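Lirby hand grippers: fixing a finger width that reads wrong

Use this procedure when a gripper records the wrong opening width. The usual sign is a session where the fingers are shut on cloth but the width trace sits well above zero, or where the trace stays flat while the fingers move. A policy trained on those sessions learns to stop closing early and drops the garment.

The fault came up on our laundry tasks in October. Wayne Treloar found it while replaying a sleeve fold - the arm closed to 12 mm, stopped, and lifted nothing.

Before you start

Take the gripper out of the session and stop recording. Disconnect power before you put anything near the finger rails. The return spring is strong enough to pinch skin, so keep your free hand off the fingers while the trigger is held.

You need a Phillips screwdriver, a soft brush, a lint-free cloth and a steel rule.
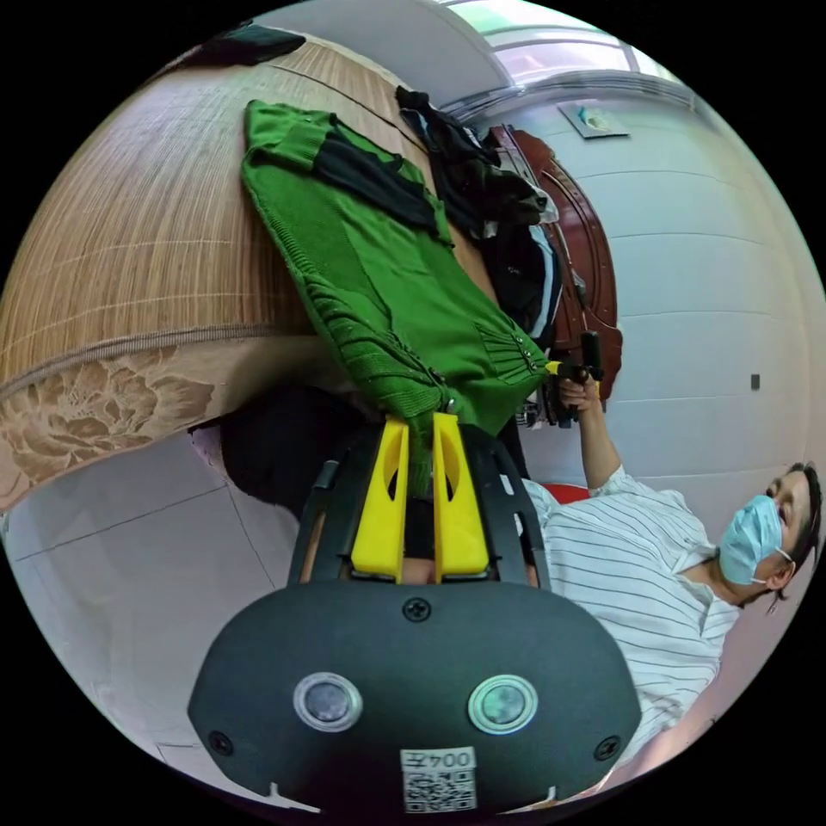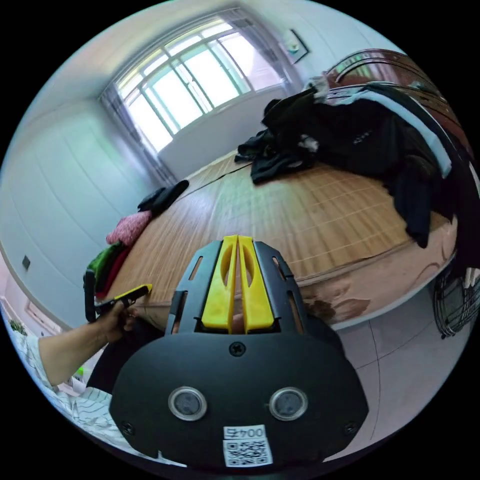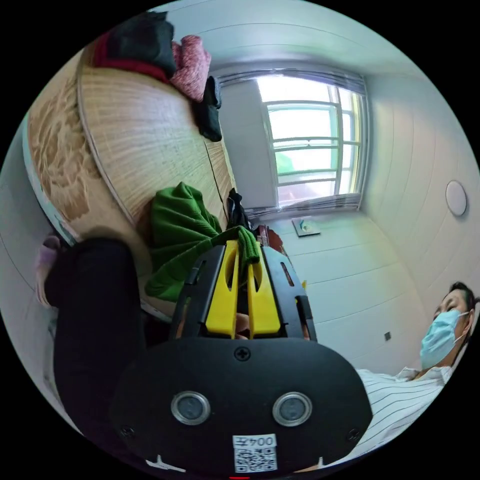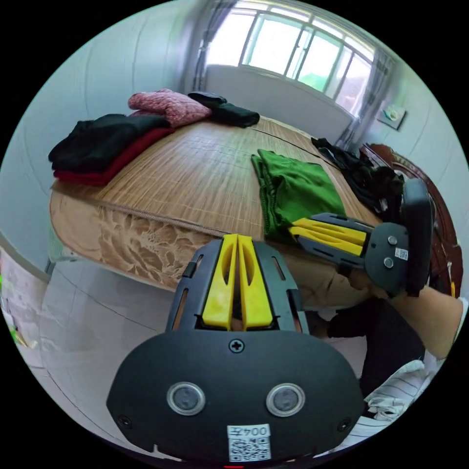 Garment work with the hand-held grippers.

Step 1. Clear the rails

Open the fingers fully and look along the rails from both sides. Knitwear sheds, and the fibers pack in behind the finger carriers. Brush them out toward the open end. Do not use compressed air, as it drives lint into the housing.

Step 2. Check the travel by hand

Squeeze the trigger slowly and let it go. Both fingers should move together and meet in the middle. If one lags, check its carrier screw. Tighten until snug and no further. A carrier that still lags is worn and has to be replaced.

Step 3. Reset the width

Reconnect power and open the calibration page. Check that the number on the page matches the label on the gripper. With two grippers on one host it is easy to calibrate the wrong one.

Hold the fingers shut with nothing between them and press Set closed. Release the trigger, measure the gap with the rule, and enter it. A good unit opens to 85 mm. Press Save, then restart the recorder. The old values stay in memory until you do.

Step 4. Test on cloth

Record a short clip of 700 samples. Pinch a single hem, hold it, let go, and repeat with a thick fold. The trace should settle at the same value each time you pinch the same hem. If it wanders by more than 2 mm, go back to step 1.

Old sessions

Do not correct recorded widths with a fixed offset. The error grows during a session as lint builds up. Mark the affected sessions as bad width and send the list to Béla Halász, who will pull them from the training set.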